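Fruit table check, Erovwood kitchen: my list, with comments

I do this one at 4 in the afternoon, before anybody starts sorting for the next morning. Takes me 13 minutes if I don't stop to chat, so call it twenty.
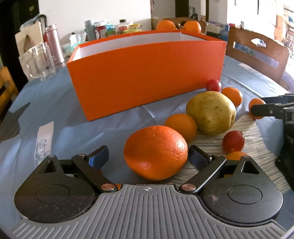

I've kept the same order as the old Brokton sheet so people who learned on that one won't get lost, but I added my comments under each line this time (the boxes on the old form were tiny and my handwriting is terrible). OK means OK. FIX means do it before the fruit goes in the box. WATCH means look again tomorrow.

1. Tablecloth flat enough to work on
OK. It's the light blue one and it still has its soft creases, which I can live with. What I don't want is a fold tall enough to stop a plum, or one that hides a plum. Smooth it from the middle out.

2. Tape on the cloth
WATCH. There's a strip of white tape on the left part. Run a thumb along it and press down any corner that lifts. If it's gone fuzzy or sticky on top, peel it off slowly and put down a new piece. Please don't put tape over tape, we had a whole little mattress of it by September.

3. Mat under the fruit
OK. Striped gray and white, on the right where the small round things tend to end up. I like a mat there, it gives the plums something to sit on. Shake it out over the sink, never over the floor!

4. Box open, right way up, white inside clean
OK. I love this orange box. The white interior shows every smear, so you have no excuse for missing one. Wipe the corners with a damp cloth, then a dry one. Look along the bottom edge too, that's where the juice goes when something splits.

5. Box rim and ends
Run a finger along the whole rim for chips or rough bits. Anything that would snag a peel will snag a person. A box with a crack goes on the shelf by the door with a note on it, and we use the Zerkaria spare.

6. Oranges
OK on looks. The big one has a lovely glossy, dimpled peel and I would have eaten it on the spot if I weren't holding a clipboard. Pick each one up and turn it all the way around, including the ones sitting behind the box, which are easy to forget (I have forgotten them). You're feeling for soft patches and looking for blue-green fuzz around the stem. One moldy orange means you check everything it was touching.

7. Mandarin
Give it a gentle squeeze. Loose skin is fine on a mandarin, wet skin isn't. Keep it away from anything heavy, and if it's sitting tight between the pear and the end of the box, give it a bit more room.

8. Pear
FIX. The yellowish-green one with the brown speckles. Speckles are just how some pears look and I don't mark those down. The lower end is bruised and lumpy though, so this one doesn't go in with the rest. Press lightly near the bruise with a clean thumb. Firm: cut out the bad part and use it today. Mushy or leaking: compost, then wash your hands and wipe the spot where it was lying. And keep it off the plums in the meantime.

9. Plums
WATCH. Small red ones, two of them, one up against the base of the box and the other over on the striped mat. Plums roll. Before you slide the box anywhere, move the plum first. I squashed one last year and the cloth needed three washes. Check the skins for splits and the stem ends for anything weepy.

10. Room to work
Keep the fruit a hand's width in from every table edge. If you have to reach over the box to get at something, walk around the table instead. My sleeve has been in a pear.

11. Floor by the table
Look down before you step back. Stray stickers, a bit of peel, a drip, all of it gets picked up or mopped right then. The Vlachopoulos mop lives behind the door and needs wringing out twice.

12. Fridge for anything cut
Mine read nearly 42 on the inside dial, so I turned it down a notch and will look again before I go. Forty or under is what we want. Cut fruit goes in a lidded tub with the day written on the lid, front shelf.

13. Hands, cloths, knife
Soap, warm water, the whole song. Fresh cloth for the box, a different one for the floor, and please stop hanging them on the same hook. Knife washed, dried and back in its sleeve when you're done with it.

Still to do from this round: sort the pear, press the tape down, recheck the fridge. Everything else is ready to pack.

There are 26 blank copies of this sheet in the folder on the wall. If you take the last one, print more. Pencil is fine for comments but use pen for OK and FIX, the pencil ones rub off in the folder and then I can't tell what got done.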